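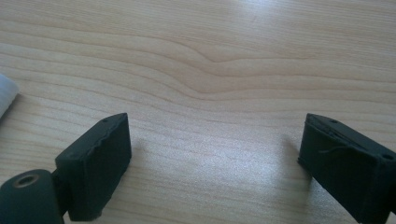

Photo: Pak-hei Tu / Rellcombe Workshop Notes

How to oil a light wood table top at home

I have oiled my own furniture since I moved to Rellcombe, and many neighbors have asked me to write down the method. It is written for pale woods such as birch, maple and ash, which show every mistake. Dark woods forgive more.

Before you buy anything, please find out what is on your table now. Put one drop of water on a place nobody sees, for example near a leg, and wait up to 10 minutes. If the drop stays round and the wood under it does not change color, the table probably has lacquer or a similar coating, and oil will only sit on top and become sticky. If the wood goes darker under the drop, you can use oil. If you are not sure, ask the seller of the table. A veneered top can be oiled too, but the wood layer is thin and you must sand it by hand and very lightly. On a laminate with a printed pattern you should stop here, there is nothing for the oil to enter.

What you need

Hard wax oil, clear or "natural white"
Sandpaper in grits 120, 180 and 240
A cork block
Cotton cloths without loose threads
A soft white pad
Thin gloves
A bucket of water with a lid

I use the Hsueh natural oil and the white pads from Inelum. Other makes are fine also. My table is 105 cm long and one small can was enough for it, with a little left in the bottom.

Cleaning

Take everything off the table the evening before. Wash the top with warm water and a few drops of dish soap, using a cloth that you have squeezed well. Go over it again with clean water, dry it with a towel and leave it overnight. Old wax and kitchen grease must be gone, otherwise the oil makes spots. For one greasy corner I had to repeat the washing, and I lost a day because of this.

Sanding

Start with 120 only if there are rings or scratches. If the surface is just dull, begin with 180. Wrap the paper around the cork block and move it along the grain in long strokes, with the same pressure from one end to the other. Do not rub only on the stain, because you will make a shallow bowl there and you will feel it every time you put your hand on it.

Look at the direction of the lines before each stroke. Near a knot the grain may turn, and it can drink more oil than the straight parts. I sand such places a bit longer with the 240 paper, very softly, so that they close up and do not become darker than the rest.

When you finish with 240, vacuum the top with the brush attachment and wipe it with a cloth that is barely damp. The small fibers will stand up after this. Let the wood dry and pass the 240 paper over it once more. Some people go up to much finer paper, a man in the paint store even told me 2000, but then the wood is so closed that the oil cannot go in. 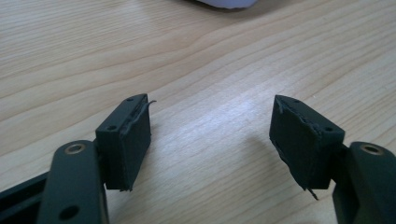 First coat

Stir the can well from the bottom and do not shake it. Pour a small amount on a cloth and spread it along the grain, working from the far side toward you. The layer should be thin, and this is the part where most people are too generous. Follow the time written on the can, then take a dry cloth and wipe off everything that the wood did not take. Bend down and look against the window. Shiny patches are oil that is still lying on the surface, and they need to be wiped again.

Do not forget the edges and, if you can reach it, the underside. I did not oil the underside of my first table, a Brokalo from the secondhand market, and by April one end was slightly bent.

Second coat

Wait until the next day. The top may feel a little rough now, so rub it with the white pad and remove the dust. Put the second coat thinner than the first and wipe it in the same way. 2 coats are sufficient for a desk or a side table. For a dining table I add one more over the two ends, where people sit with their elbows.

The cloths

Cloths with oil can become hot and catch fire by themselves when they are left in a pile. Put them in the bucket, cover them with water and close the lid. Ask your local waste service where you can bring them. Do not put them in the kitchen garbage, also not for one night.

Drying and daily use

The table can be touched after one day, but it takes longer to become hard. During the first week I eat with a placemat and I do not use water for cleaning, only a dry cloth. If I finish on a Sunday, the lamp and the books go back on the following Monday, with a sheet of paper under the lamp.

Later, clean with a damp cloth and dry immediately after. Small dull places can be repaired alone: pad, a few drops of oil, wipe, and leave it overnight. My dining table gets a full new coat when the water drop begins to make a dark mark again.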